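Section 4: Getting Your Paper Ready to Scan

The Jarnham sheet-fed scanner will read almost anything you give it, including things you did not mean to give it. Most of the trouble people have with it starts on the desk, well before the power button.

4.1 Sorting

1. Pull out every staple. The feeder will find the one you missed.
2. Unfold corners and flatten receipts under a heavy book overnight.
3. Make three piles: scan, shred, and don't know. Expect the third to be the tallest.
4. Put no more than 12 sheets in the feeder until you have seen it behave.

Note: Sticky notes count as paper to you and as a snack to the rollers. Peel them off first.
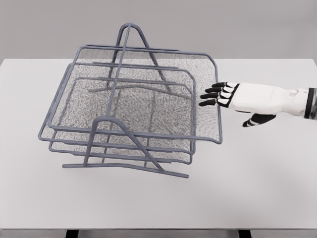 Itness, Apr 9, 2022

A three-tier letter tray is plenty for most homes. Label the tiers before you fill them - "later" is not a label.

4.2 Loading and scanning

5. Fan the stack, tap it square on the desk, and slide it in face down, top edge first.
6. Move the paper guides in until they touch the sheets. Touch, not squeeze.
7. Press Scan once. The machine thinks for a few seconds. Pressing again gives you two copies of your water bill.
8. If a page goes in crooked, let it finish. Pulling makes two short pages out of one long one.

Caution: Switch the scanner off before opening the lid to clear a jam. Keep ties, scarves and long hair away from the feed slot.

4.3 Naming your files

The scanner names files by number, so the deed to your house may end up as 227. Rename it the same day. Year first, then sender, then subject works well.

Note: The memory holds 700 pages. After that the light turns amber and stays that way until you move something off.

4.4 Before you shred

9. Open each file and check that it has words in it.
10. Keep originals of anything with a raised seal or a wet signature.

For roller cleaning, see Section 5.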